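Moving cross country with a 4 year old – what do you do about the toys?

dilham_dad
January 30, 2018
We leave Clelberg in April. Truck is small, smaller than I wanted. Kid has maybe three bins of stuffed animals and wont part with a single one. Wife says box it all, I say half goes to donation before we pack. Anyone done this? Movers quote by volume so it matters.

kmamo
Box it all. Plush squashes down to nothing. We did 7 bags in the space of one box with the vacuum kind. Donate AFTER you land, when the kid has a new room and is less upset.

prellerstreet
Disagree w/ kmamo. You pay to move it and then it sits in a garage for 2 years. Ask me how I know. Let the kid pick what stays – one bin, whatever fits, done.

Also do not vacuum bag anything with foam in it. Ours came out flat and stayed flat.

kmamo
Never had that happen. What brand of bag? Mine were the cheap Kassa ones and everything puffed back up in a day or so.

prellerstreet
No idea, threw them out. Anyway the one bin thing worked. This kind of thing made the cut every time, over much nicer toys:
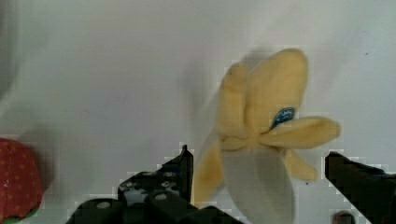
plush banana, half peeled

dilham_dad
lol ok that would be top of the bin here too. How did you handle the "but I need that one" crying?

itsuki_s
Jumping in. Sekiguchi household has moved 4 times. Don't do it in one afternoon. Ten minutes a night, and you don't argue about any of them. If they say keep, keep. By the second week they get bored and start giving stuff away.

And put the favorites in the car with you, not the truck. Ours was late by almost 50 hours once. Bedtime was rough.

kmamo
Yes to the car thing, we agree on something 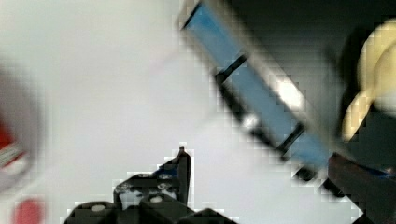 Re: vacuum bags

prellerstreet
Found the old receipt, they were Kassa too. So who knows. Maybe I left them packed too long.

dilham_dad
How long is too long? We could be in a rental til summer

prellerstreet
Ours were in there all winter. I'd just use a box.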